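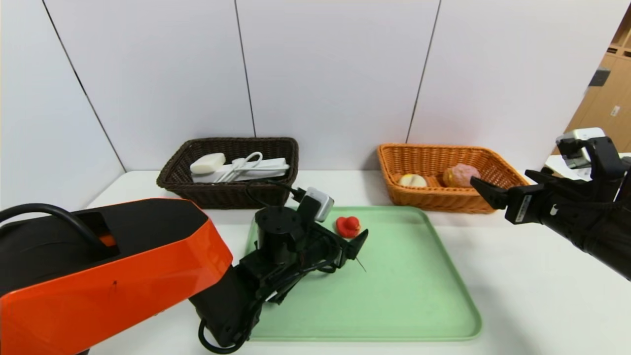

Körbe, Tablett, Kleinkram

Kurz ein paar Zeilen zur Galerie, mehr schaff ich heute nicht. Thema diesmal: der weiße Tisch und wie man Sachen drauf unterbringt, ohne dass alles durcheinander fliegt. Zwei Körbe, ein Tablett. Texte von mir, sortiert hat Teun Maes. Stand Donnerstag, 16. Mai 2024, Nachträge kommen wenn Zeit ist.

Der dunkle Korb
Steht links an der Wand. Seife, weiß, eckig, ganz am linken Ende. Daneben die Schere mit den weißen Griffen. Rechts quer drüber noch was Langes, Weißes. Kleinkram aus dem Haushalt eben, kommt bei uns immer zusamen in einen Korb. Dunkelbraun geflochten, passt gut zur hellen Wand finde ich.

Der helle Korb
Eher orange-braun. Alles vom Bäcker: rundes Brötchen, Teilchen mit rosa Guss, daneben was goldbraunes. Zarmeena wollte die Backwaren erst aufs Tablett legen, im Korb sieht es aber netter aus. Seife und Brot bitte weiterhin getrennt!!

Das Tablett
Hellgrün, abgerundete Ecken, Rand ringsum hochgezogen. Drauf das kleine rote Figürchen, Richtung Quietscheente. Lieblingsstück von Bahman, darf also nicht weg.

Maße der Körbe wurden schon paarmal gefragt, hab ich grad nicht da, frag Arnout. Das Tablett gibts bei Coppens, in Grün aber wohl nur noch bis Oktober. Wer Korbgeflecht sauber kriegen will: trockene Bürste, kein Wasser, danach offen stehn lassen.

Nächste Galerie macht Wai-kit, dann Schubladen. Vorschläge bitte an ihn, nicht mehr an mich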